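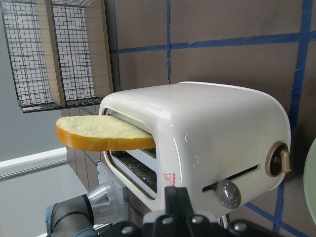 The invitation came from my former colleague Temitope Lawal, who left our company two years ago and now works at Steltholm. They open their workshop to visitors every March, and she had been telling me to come since she started. This year I finally took the train to Korkthorpe. It is a journey of two changes, and the second train was late, so I arrived when the others were already wearing their badges.

We were 36 visitors, which was more than they wanted, I think. The coffee was finished by ten in the morning. They divided us into small groups and ours was guided by Tracey Tunstall, who is responsible for the work with household objects. She speaks fast, but she stopped each time somebody raised a hand, and I am grateful for this, because my English needs a little time for technical words.

I should say what I know and what I do not know. I program packaging lines. In my work the robot picks the same box 2000 times in one shift, and if the box arrives three centimeters too far to the left, the line stops and I receive a phone call. So I came with the eyes of a person who likes that everything is in its place. The people at Steltholm have the opposite problem. They want an arm that can handle things of the kitchen and the living room, wherever these things happen to be.

The task we saw was called "breakfast" on the program sheet. It has a toaster, a slice of bread, a basket and some other objects, and the robot has to deal with them one after another. Mrs. Tunstall explained that bread is a good teacher. The slice is flat, the slot is narrow, and the angle has to be correct before the fingers are near. If the angle is wrong you cannot repair it by pushing. I have a small child at home and I can confirm that it is also like this with humans. 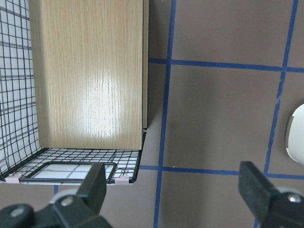

My own interest was mostly in the gripper. On our lines we use suction for almost everything, and a suction cup forgives a lot: you come down, you touch, you lift. Two fingers are another story. They must arrive on both sides of the object at the same time, and they must have space to do it. With an upright panel in a wire basket, for example, I would worry first about the mesh, which gives a fingertip many small places to catch, and only after that about the panel itself. There is also the shine. The panel had a light wood finish with a bright white spot of glare in the middle, and I know from my own work what such a spot does to a camera. Where it is white, the grain is gone, and the software has nothing to hold on to. I asked if they change the lamps for this. Mrs. Tunstall said no, they leave the lamps, the lamps in a real house are worse.

That answer stayed with me for the whole afternoon. I have spent perhaps a quarter of my professional life asking customers to please close the curtains.

A man in our group, Thierry Chevalier, asked the question which I was too polite to ask: how often does it fail? He works in insurance, so maybe it is natural for him. The number for the previous week was on a sheet near the door. They had made 149 attempts at the full breakfast task, and 30 of them were finished from start to end without help. I heard somebody behind me make a small noise. But I did not find it a bad number. If you multiply the chances of six or seven steps, each of them quite good, you arrive quickly at something that looks poor. I learned this the hard way with a labeling machine in my second year.

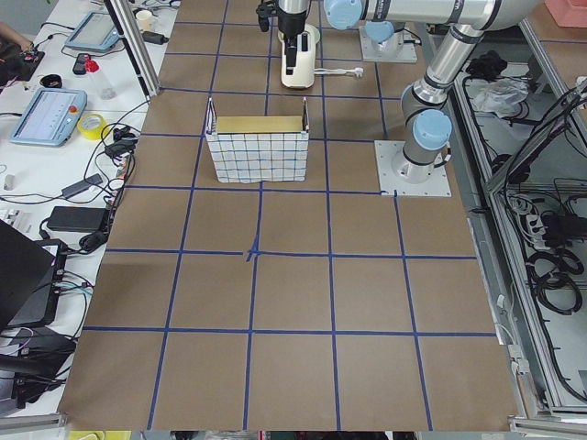 What I liked most was that they did not hide the daily work. At other demonstrations I have visited, there is a clean white box, a blue light, and a young man with a headset microphone. At Steltholm you stand next to the cables. The big table is covered with brown paper, and the paper is divided into squares with blue tape, and I asked about this also. It is simply to know where you have put things. One person says "second row, near the middle" and the other person understands. We do the same with marks on the conveyor, only ours are ugly and made with a pen.

After lunch (soup, very good, and a cheese I did not know) there was a short talk by Jérémie Leclerc about software called Clekalon, which they use to plan the movements. I confess that I understood maybe half. The part about how two arms share one space was clear to me, and useful. Each arm asks for a region and keeps it until it has finished. The rest was mathematics and I looked at the window. Clémence Bodin, who sat next to me and teaches at a technical school, kindly let me copy her notes, and I will try again with these on a quiet evening.

I also wanted to see the Lukoševičius room, where they test the fingers for wear, but it was closed that day and the sign gave no reason. Temitope promises to show it to me next year.

Two things I take back to my own job. First, I will try a test with the lights as they are, before I ask for anything to be covered. Second, I will put some decent tape on our conveyor. My chief has already asked what color.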